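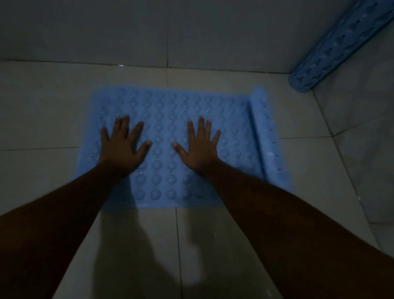 Ticket: "mat flattening" episodes ending too early

Filed under: Data Collection > Household Tasks > Labeling Disputes
6 min read

Status: reopened (second time)
Project: Tresico, bathroom set
Collected by: Davmont
Review tool: Tapsell

Problem as reported

Policy trained on the bathroom set puts both hands on the mat, presses, and stops. The right side is still curled. It then reports the task as done. Same result in three runs out of three on the test floor, with the mat turned either way.

The first reply on this ticket said "needs more data." I don't buy it. We have 500 episodes of this one task and I would like to know what the next hundred are supposed to teach it that these didn't.

What I checked

1. Camera placement. The head view has both hands and nearly the whole mat in it, curled side included. Fingers are spread, palms are down, and the lip on the right is plain to see. Whatever the model is missing, it was given the pixels.

2. Lighting. Davmont suggested the bathroom is too dim. It is dim, and the forearms go very dark toward the bottom corners. But the blue mat stands out fine against grey tile. I raised the exposure on a copy of the set and retrained. No change. Closing this one.

3. The second mat. There is another one in the same blue rolled up in the corner, and one theory was that the model confuses the two. I masked the corner and retrained. Slightly steadier approach, same early stop. I'd still like the spare moved out next time, but it is not our bug.

4. Shadow on the floor. Somebody proposed that the collector's head shadow was being used as a cue for where to reach. Maybe. I can't rule it out and I can't reproduce it. Leaving it open at low priority.

5. End labels. This is where I should have started. Tapsell fills in the end point by itself when both hands hold still for a moment. People hold still when they press. They press the middle first, then deal with the edge. So the tool marks "flat" with one side of the mat still standing up, and the reviewer clicks accept.

Results of the recheck

I went through the end points by hand. 169 episodes were marked complete with a visible curl. In 114 of those the collector goes on to fix the edge after the marked end, so the footage is good and only the label is wrong. The rest stop recording too early and there is nothing to recover.

Before anyone says the curl is "within tolerance": the task card says the mat lies flat, all edges. It doesn't say mostly.

Fix, such as it is

Turned off auto-end for this task. Moved the end points on the recoverable episodes and pulled the others. Retrained overnight on what was left.

The new policy now slides the right hand out toward the curl before it stops. It got the edge down in two of three runs. That is better, and I am not calling it solved on three runs — the last "solved" on this ticket was also three runs.

Still to do

- Ask Davmont to record mats that start curled on the left. I found very few, and I suspect we have taught it "go right" and nothing more.
- Check the Etiretti kitchen set for the same auto-end problem. They used the same default.
- Find out who accepts these labels in under two seconds.

Leaving the ticket open until the left-side runs are in.

Comments (4)

etiretti_ops: Checked ours. Drawer liners have it too, 129 episodes flagged so far. Thanks, I guess.

collector_b: For what it's worth the instructions we got were "press with both hands and hold." Nothing about edges until page two.

reply from ticket owner: Then page two is moving to page one. Can you send me the version you had?

gridlock: Did you try just raising the hold time instead of turning auto-end off? Yes, in September, on the towel task. It made the ends late and we argued about that for a month.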